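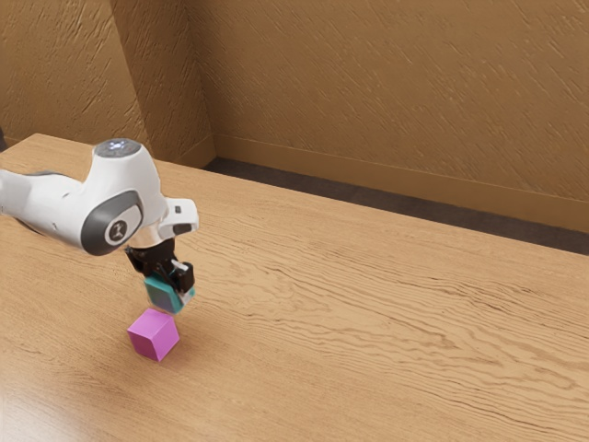
Nkechi Aliyu told me to skip the talk and go straight to the practice stations, and to get there before ten in the morning if I wanted any time with the software at all. I'm passing that along first thing, as it was the best advice I had all day, and I would have spent an hour in a folding chair otherwise.

Review: Tokovero arm simulator, tried at the Beltent open day
January
By Antigoni Bakalis

I teach a beginners' evening class in machine control, and I have been shopping for a simulator for longer than I care to admit. So when Beltent opened its training rooms for the morning I drove over with a thermos and a page of questions, and I came home with most of them answered and a few new ones scribbled in the margins.

Tokovero is a program for teaching people to run a robot arm on a screen before they ever get near a real one. The lesson they had us start on is block stacking: a white arm with a black two-finger gripper, a wooden tabletop, and a teal cube that has to end up on a magenta one. That sounds like nursery school, I know, and I said so to the fellow next to me. Then I dropped the teal cube on my first try, and on my second, and I stopped making remarks.

What I liked right away is how readable everything is. The two colors are far enough apart that you never lose track of which cube you're holding, and there's a soft shadow on the wood that I found myself leaning on a good deal when I was judging where things sat. The wood grain is lovely too, maybe a little lovelier than it needs to be – my eye kept wandering off to it. The room behind is just plain tan walls with a streaky plaster look, and I was glad of that. I've used programs that put an entire factory back there and it wears a person out.

The controls took me 13 minutes to get comfortable with, by the clock on the wall. You can steer with a handset or type in positions, and I would start students on the handset. The wrist is touchy. Dionysis Lazaridis, who was running my station, showed me a setting that slows it down near the table, and it helped so much that I wonder why it isn't switched on from the start. It's buried two menus deep, under "motion," if you go looking.

Now for my complaints. The depth is hard to judge from a single viewpoint, and switching to another one means taking your hand off the controls. The help pages are thin. And there is no way to save a half-finished lesson, which for an evening class that ends when the building locks up is a real nuisance. I brought it up, and Dionysis wrote it down, so we'll see.

A classroom license is $378 for the year. The single-seat one is $100, and I think that's a fair price for somebody practicing at home. Drikano has a similar package that I tried last spring, cheaper by a bit, but I found its gripper stiff and its menus a muddle.

I'd give Tokovero four stars out of five, and I'd go up half a star if they fix the saving. Beltent plans another open morning in the spring – bring your own coffee, the machine in the hallway takes coins only.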